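Notebook, prop table
Monday, started 9:40

Carrying on from the last entry on the table setup. Goal for today was to settle the felt and the plate and get the breakfast set into a state where it can be put out and cleared without anybody having to think about it.

Table first. Wiped the white top with a damp cloth and a drop of dish soap, then dried it. The matte finish shows every fingerprint until it dries and then shows none, so don't keep scrubbing at marks that are only water. There was old tape glue along the far side from the paper backing we used in November. Came off with vegetable oil and a thumbnail. Washed the oil off afterward with more soap. Do not use the orange cleaner on this top, it left a dull patch on the underside when I tried it there.

Felt. The gray piece from Onano is the one we are keeping. The thinner sample from Widby is back in the drawer. It was fine to look at but it curled at the corners after being rolled up and I could not get it flat, even with books on it overnight. The Onano one is thick enough to lie down by its own weight. It is heavier to carry and it collects everything, crumbs most of all, but the speckle hides what the brush misses. It comes past the front of the table a little and sags there. I tried pulling it back to sit flush and then the strip of white at the far side got too narrow for my taste. Left it hanging over the front. If somebody wants it flush, the answer is a smaller piece, and I would rather not cut this one.

Cost for the felt was 50 with delivery, already entered in the supplies sheet.

Plate. Went with the plain round white one with the raised rim. The other candidate was the speckled stoneware, which vanished against the felt when I stood by the door. White on gray reads clearly from anywhere in the room. The rim is low enough that a pastry can lie across it without tipping. Plate goes near the middle of the felt, a bit toward the back, so there is room in front. 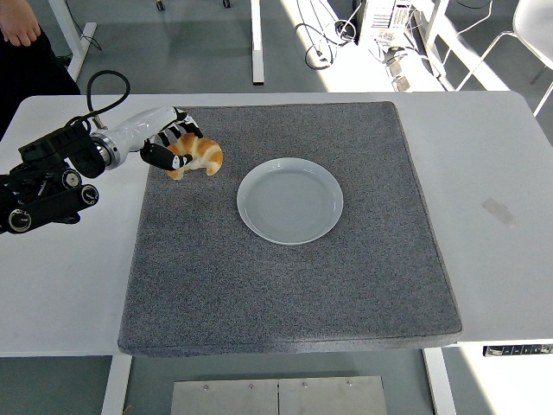
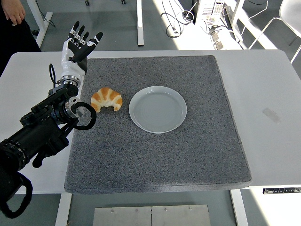
Gray felt on the white table, both shots. Croissant and plate in both.

Croissant. This is the Mutaston one, item 1272 in the prop list. Color is good, brown on top and paler in the folds, and the ridges are deep enough to look like proper layers. I compared it with the Nkuna one again before deciding. The Nkuna croissant is straighter and has a flat bottom, so it sits better, but it looks like a bread roll from two steps back. Shape wins. The Mutaston one rocks a little when set down on the felt and then stays where it is. On the bare table it rocks longer. I have no complaint about it on the plate.

Handling notes, mostly for whoever sets up after me:

Pick the croissant up around the middle, where it is thickest. The horns are the weak part of the shape and the older one in the box already has a crease at one tip.

Start position is on the felt, near left corner, horns wherever they fall. I used to line it up with the corner and it made no difference to anything.

Brush the felt before the plate goes down. If you do it after, the lint ends up on the plate and you have to wash the plate.

Plate gets a dry cloth only, between rounds. Proper wash at the end of the day.

Did 7 rounds of setting out and clearing before lunch to see how the felt held up. It picks up a faint ring where the plate sits. Brushing against the nap takes the ring out. After the fourth round I stopped bothering and brushed once at the end, same result.

Room. Blinds halfway, overheads on. With the blinds fully up there is glare on the white top by late morning and the rim of the plate gets lost in it. Halfway is a compromise and I would like to try a thin curtain, but that needs a rail and the rail needs somebody with a drill. Added to the list on the door.

Storage. Felt gets rolled, speckled side out, and stands in the tall bin. Folding leaves a line that took 2 days to relax last time. Plate goes on the second shelf with a paper towel over it. Croissants go in the lidded box, both kinds, with the label facing out.

Still open:
Spare plate, same rim height if possible. The shop had a wider one only.
Lint brush is nearly bald. Ask for a new one with the next order.
Check whether the felt can be hand washed. Onano's slip says spot clean and leaves it there.

Stopped at 4:15. Felt left out flat for tomorrow.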